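Maltwood's Thursday-night sing-around may have given way to grander things over the years, but there was no mistaking the old spirit when the Penry Band walked out at the Assembly Rooms to launch their new album, Kulen, in front of a full and very good-humoured house.

30 August 2022

It has been a long wait. The band's last record came out when two of the present members were still at school, and there were times, as singer and guitarist Prys James was happy to admit, when it looked as though there might never be another. The old rehearsal room was sold, the drummer moved away to the coast, and the songs (there were plenty of them, more than the album could hold) sat in a drawer in James's kitchen. What got things moving again was a weekend in February, when all five of them managed to be in the same house at the same time and played until the neighbours knocked. The neighbours, we are glad to report, were asking for one of the slow ones.

"We'd forgotten how much we liked each other's company," James told us before the show, over a very large mug of tea. "You get so used to sending bits of songs back and forth that you forget what it's like when somebody's fiddle is right there in your ear. We ran through the first one and it was dreadful – truly dreadful – and we were all grinning like children."

Kulen has 10 songs on it and was recorded with everyone playing together and very little added afterwards. The band paid for it with help from their listeners, setting out to raise £2,000 and reaching £1,748 by the closing day, and the rest was made up by a raffle and a cake stall at the Maltwood summer fair. Those who gave money have their names printed inside the sleeve, all 87 of them, in type that James's mother has already complained is too small. 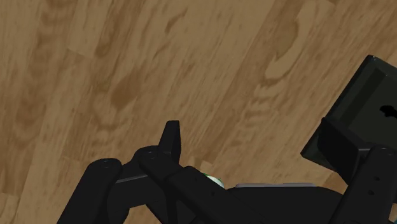
The launch itself began gently, with James alone on stage for the title song, which he wrote for his grandfather and which has a tune that goes round and round in a way you will still be humming at breakfast. The rest of the band came on one by one during the last verse, and by the time the bass arrived the room had gone very quiet indeed. It is a warm sort of record, in the way that wooden boards are warm, all tan and honey and middling brown with a darker patch here and there, and the darker patches came in the second half of the evening. "Lamp Oil" is a hard song about a family quarrel, and James sang it with his eyes shut. "The Ferry Girl", which followed, has some lovely close harmony and a fiddle part that seems to be arguing with the words.

Support came from Piltia, a young duo who sing without any instruments at all and who were making their first visit to the town. They were nervous to begin with, and said so, but a round song in the middle of their set got the back rows joining in and after that they could do no wrong. James brought them back for the encore, an old harvest song that everybody over a certain age in Maltwood learned at primary school, and the singing could be heard out on the steps, where a few latecomers had been listening through the open doors.

The band will be playing a handful of smaller dates through the autumn, mostly in village halls and the back rooms of pubs, with Piltia joining them for as many as they can manage. James says there are enough songs left in the kitchen drawer for another album, and that he would like to start on it before everyone gets too busy again. Kulen is out now on CD, with a vinyl pressing to follow, and copies can be bought at any of the shows or over the counter at the Maltwood music shop, where the band's first two records are also back on the shelf.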